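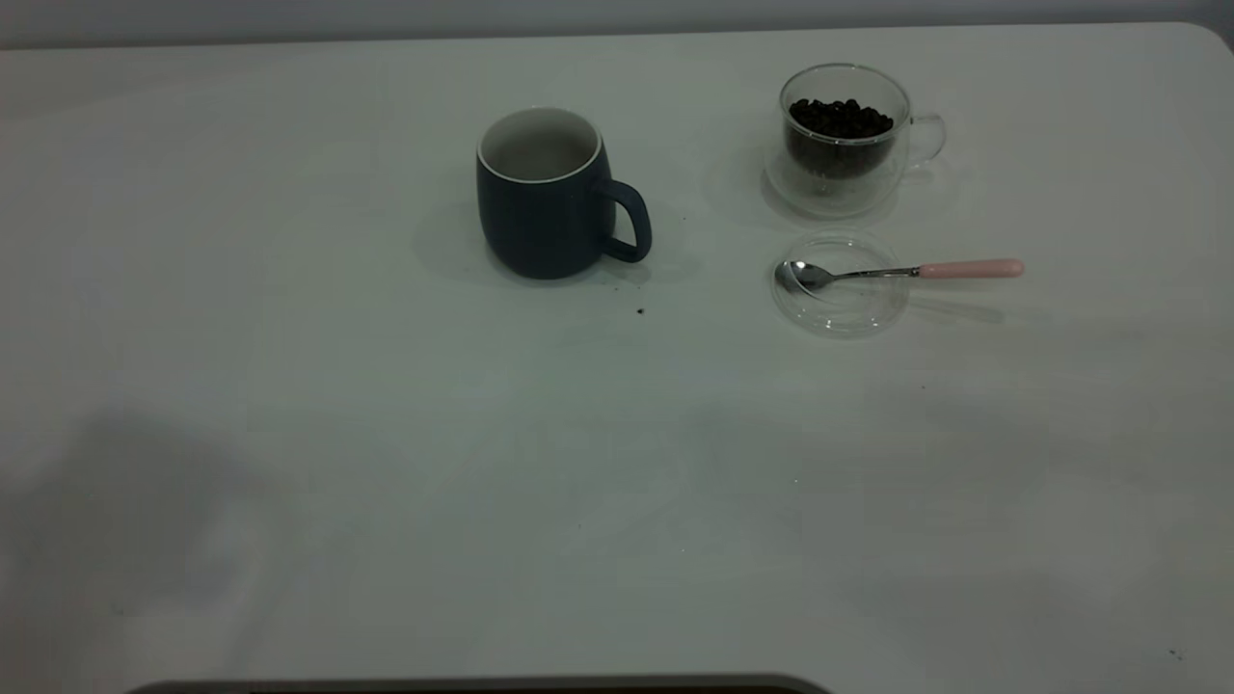 ## Teaching by joystick, week 2

I have spent most of June making coffee with no intention of drinking any. The job is simple on paper: spoon beans out of the glass cup, tip them into the navy mug, put the spoon back on the lid. I do it by remote control, the arm copies me, and Korkside (our logging software, held together with tape) writes it all down so the robot can learn from my example. Poor thing.

The spoon is my enemy. It has a thin stem and a pink handle, and it likes to roll. By hand I could do this half asleep. Through the controller I have the grace of a man in oven gloves posting a letter.

We have 606 runs saved. I went back through the last 30 and found that I dither over the mug every single time, a little wobble before I commit. The first model trained on them, Cuesta, has learnt the wobble beautifully. It's less keen on the beans.

So the new rule is slow hands, no dithering, and if I miss, I carry on and fix it in the same run. Cuesta needs to see what recovering looks like, and I can offer plenty of that.

Crumbs still get everywhere. I've stopped wiping the table between runs and Cuesta hasn't complained.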